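right, thread on the old office PCs because three of you have asked and I keep typing the same answer

background: Dedton cleared out a floor in July and we said we'd take the desktops off them. all get stripped, tested, sorted. the good bits go back into machines for the drop-in at Pudwood, rest goes to Engelhardt for proper recycling

spreadsheet says 1,304 line items so far. that's everything, cables, screws in bags, the lot. I have stopped opening it before breakfast

order I do things in. plug out first, hold the power button down for a bit, side off. then have a LOOK before you touch anything. where's the drive, what's it clipped to, which cable is going to be in the way

drives out first. always. they get wiped before anyone does anything else with them and they live in their own crate with a lid

most of this lot is blue plastic = the bit you press or pull. pale blue tabs on the drive caddies. once you've seen one you've got the idea, stop reaching for the screwdriver

caddy feels stuck? check the cable's off the back. its the cable. it's nearly always the cable

memory next. edges only, don't thumb the gold contacts. I stand mine up in a slotted grey board so they're not sliding about the bench, much nicer than the ice cream tub I was using

few from the bench, no order
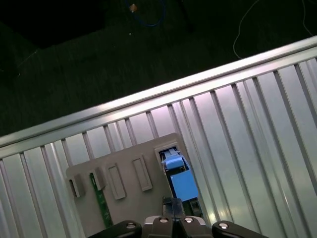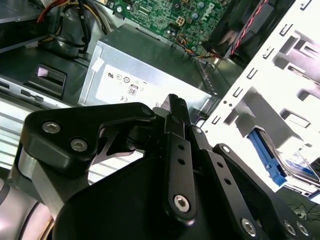 power supply in a Dell, label with the little 80 logo on it
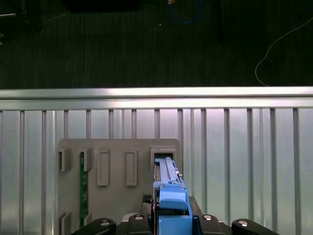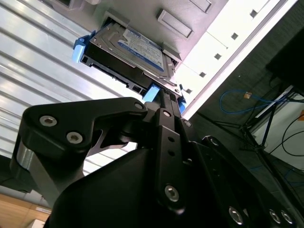 anyway. power supplies. do NOT open them. I don't care what you saw in a video. comes out whole, gets tested whole, goes in the pile whole

the 80 thing is the efficiency badge btw, someone asked. nice to have on a machine that's going to be left on all day

test pile vs scrap pile: if it powers up and passes the memory check it's in. if it fails I reseat everything and give it one more go. fails again, Engelhardt box. used to give them four or five chances and lost whole evenings to it

labels. please label things. masking tape and a marker is fine. machine number on every part that comes out of it until it's been tested, so when a stick turns out dodgy you know which box it came from

I didn't do this for the first batch and ended up with a bag that just said "ok??" in my own handwriting. were they ok. no idea

tools, as I was asked: one decent crosshead, small flat one for prising (gently), side cutters for cable ties, torch, a soft brush. wrist strap. something to put screws in that won't tip over. that's it really, don't go and buy the 90 piece set

dust: do it outside or do it by a window. hold the fan blades still if you're using an air duster. some of these sat under desks for years and you can tell

somebody in replies wanted to know about mixing memory. short version, match the pairs if you can, same size same speed. if you can't it'll often run anyway, at the slower one's speed. test it before it leaves the building

and no we don't take laptops at the moment. no shelf space, the batteries need storing seperately and I haven't sorted that. ask me again when the desktops are gone

Karura spreadsheet template is the one I'm using for the log, I've added a column for "reseated y/n" and one for which crate. can send a blank copy, just shout

row 775 is a duplicate of row 793 before anyone writes in. I know. fixing it tonight

next up is monitors and a frankly stupid number of VGA leads. if you want a VGA lead, you can have a VGA lead. you can have ten

kettle's on, back to it. will answer the one about graphics cards later, need to check which slot they've got first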